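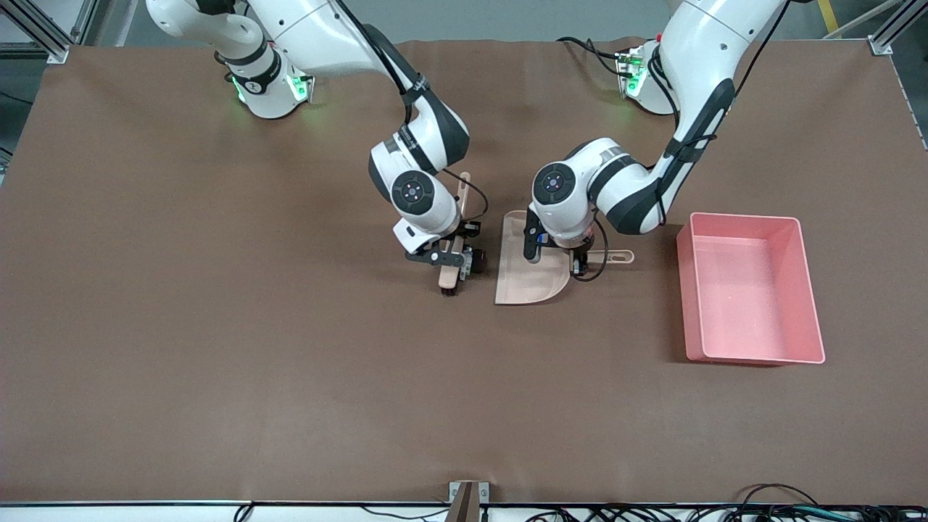

The meeting of the Open Day Working Group was called to order by the chair, Gladys Mabula, in the upper meeting room at the Sadville site. The minutes of the December meeting were approved without change. The chair reported on the trial run of the Tikico demonstration, which members had watched before the meeting. It was noted that the two-arm station, with the brush held in one gripper and the dustpan in the other, was easy to follow from the visitor side of the rail, and that the sweeping task should open the program. Mr. Ho asked that the pink bin stay in its present position to the right of the dustpan. Agreed.

2. Visitor numbers
The group has received 600 requests for places. Visitors will be admitted to the hall in parties of 20, and each party will be met at the front desk and brought through by a guide. School parties will be given the early places. The chair asked that the guides receive the final list one week ahead.

3. Second demonstration
The group discussed whether the handling of small parts should be shown live or on the wall screen. Members felt that visitors standing at the back would not be able to see parts of this size on the table. It was agreed to show the view from the wrist camera on the screen, with a short spoken introduction by the Sovach staff.
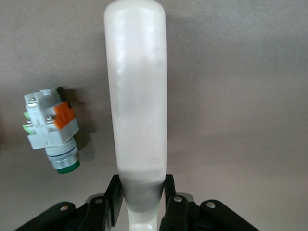 Wrist camera view: white plastic object held in the gripper, with a switch component on the surface beside it.

A member asked whether the switch components could be passed among the visitors. The chair ruled that loose parts are to remain with the staff. A separate set may be placed in the display case by the door.

4. Safety and access
The floor marking is to be extended as far as the side entrance. Loose cables near the walkway are to be covered before the hall opens. Seven guides have completed the site briefing and four are still to attend. Visitors will be asked to leave bags in the cloakroom.

5. Actions
Mr. Ho: floor marking and cable covers.
G. Mabula: guide list and letter to schools.
Sovach: spoken introduction, draft text to the chair.

6. Next meeting
The next meeting will be held in April 2024, in the same room. There being no further business, the meeting was adjourned.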